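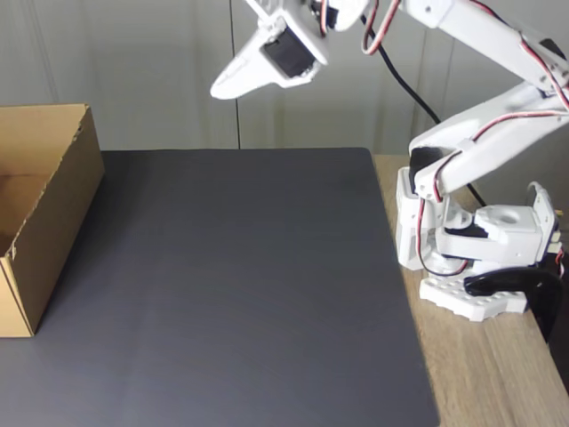

Kacper Bednarek wrote to us under the previous gallery that a dark mat on a packing table is a mistake, because every crumb of paper is visible on it, and he asked if we do not get tired of wiping. We do wipe it very often. But I would still choose the dark one again, and I will try to say why on this page.

The packing table at Plinari
Gallery, part two: the table with the mat

This is the second page about our small workroom. The first one was about the shelves, and many of you wrote that you would prefer to see the place where the parcels are made. Plinari sells teacups, saucers and small bowls, mostly second-hand, and all of them travel by post. So the packing is a large part of our work, maybe the larger part. In the time we have used this table, about 2000 parcels have been closed on it.

I am not a designer and the room was not planned by one. We moved in during December and everything was placed quickly. Some things stayed where they were put on the first evening and I think they will stay there forever.

The mat and the box
The dark gray mat takes most of the table, with the open box standing at the left. I like this side for the box. I am right-handed, so the cup comes from my right, it is wrapped in the middle and goes to the left. A left-handed person would probably arrange it the other way.

The table top
Light wood, as you can see where the mat ends. When we bought the table I was very proud of the wood and did not want to cover it. This lasted until the first saucer without glaze on its foot. An unglazed foot is like sandpaper, and if you turn the saucer on the wood while looking for chips, it leaves a ring. There are several rings under the mat now. I do not show them.

The color of the mat
Most of our porcelain is white or cream, and small chips on a white rim disappear on a white surface. On a dark surface the edge of the cup is a clear line and a chip breaks this line. I find more chips since we have it, and we have fewer unhappy letters. Kacper is right about the crumbs, but a crumb of paper is also easier to remove when you see it.

The cleaning of the mat
A damp cloth in the evening, a dry brush during the day. We tried a sticky roller, the kind for clothes, and it worked nicely for paper dust, but it left something on the surface that later collected more dust. I do not recommend it. If anyone knows a roller which does not do this, please write.

The box
Plain brown cardboard. We order two sizes from Irgate and nothing is printed on them. Before that we collected used boxes from the shops in our street, and it was good for the wallet but not for the nerves – an old box has soft corners, and the soft corner always meets the floor first. Now we use old boxes only for carrying things inside the house.

Flaps
We open a box fully before anything goes in, and fold the flaps back with some force so they do not come up again. A flap that rises while you hold a cup in both hands is a small enemy. My sister uses clothes pegs for this. I find the pegs slow, but she packs more beautifully than me, so maybe you should listen to her.

The bottom layer
Crumpled paper, more than you think is needed. I press it with my flat hand and if I can feel the bottom of the box, I add another sheet. We do not use the thin tissue paper for the bottom, only for the first wrap around the cup. For the bottom we take the brown packing paper from Erach, which is a little stiff and makes a good spring when crumpled.

Wrapping a cup
The handle is filled first, with a small twist of tissue through the opening. Then the inside of the cup is filled, then the outside is wrapped, starting at one corner of the paper and rolling toward the opposite corner. The last corner goes into the cup. No tape on the porcelain, please, also no tape on the tissue if there is gold on the rim. I once received a cup from another seller with tape directly on the gold, and the gold came off with the tape.

Wrapping a saucer
Saucers stand on their edge in the box, like plates in a drying rack. Many people put them flat because it looks calmer. When they lie flat, the bottom one carries the weight of all the others, and in a fall it is the first to break. Between them we put a folded sheet, and at the end of the row a thick pad of paper so that they cannot lean.

The shaking
When the box is full but not yet closed, I hold the flaps together and shake it gently near my ear. If there is any sound, the box is opened and more paper goes in. Visitors laugh when they see it. The sound you listen for is very small, like a teaspoon in the next room.

The wall
Pale gray. It was the color which the previous tenant left, and we planned to paint it yellow. After some weeks I noticed that photographs of white cups look correct in front of it and we decided to keep it. There was a shelf in the plans as well, above the table, for tape and scissors. I am a little afraid of scissors falling on porcelain, so the shelf is for now only in the plans.

The light
The best hours are the morning ones. Until 11 in the morning I do the checking, and the packing can be done later with any light. In winter we switch on a lamp from Collado with a white bulb. A warm bulb makes the room pleasant and hides hairlines in the glaze, so it is better for the tea afterward.

Old letters from buyers
A buyer asked why we write the name of the cup on the wrapped packet. It is for unpacking. If you order several pieces, the packets all look the same, and people sometimes throw away a small one together with the paper. This has happened more than once with lids of sugar bowls. Please check the paper before it goes to recycling, and put the packets on a towel or on some soft surface when you unwrap.

If a piece arrives broken, please keep the box and the paper and write to us within 14 days. I will ask for a photo of the corners of the box. It is not because I do not believe you – I learn from the corners where the parcel was hit, and next time I put more paper there.

Answers to the comments on the shelves page

Yes, the shelves are fixed to the wall, every one of them.

No, we do not sell the shelves.

To the person who asked about foam chips in place of paper: we used them in the first months. They were light and the postage was lower, but a heavy bowl sinks through them during the travel and arrives at the bottom of the box. They also stick to wool sweaters. The last bag was given to a neighbor for plant pots.

About a mat for a home table, if you only send a few parcels in a year: a folded blanket in a dark color does nearly the same work. Choose one without long hair. Fold it once, not more, because a thick blanket makes a cup stand unsteadily and you will knock it with your sleeve.

The next gallery will be about washing old cups, with the tea stains before and after. I am still collecting the worst stains, so it can take a little time. Comments are open under this page, and Kacper, please send a photo of your own table, we would like to see which color you have chosen.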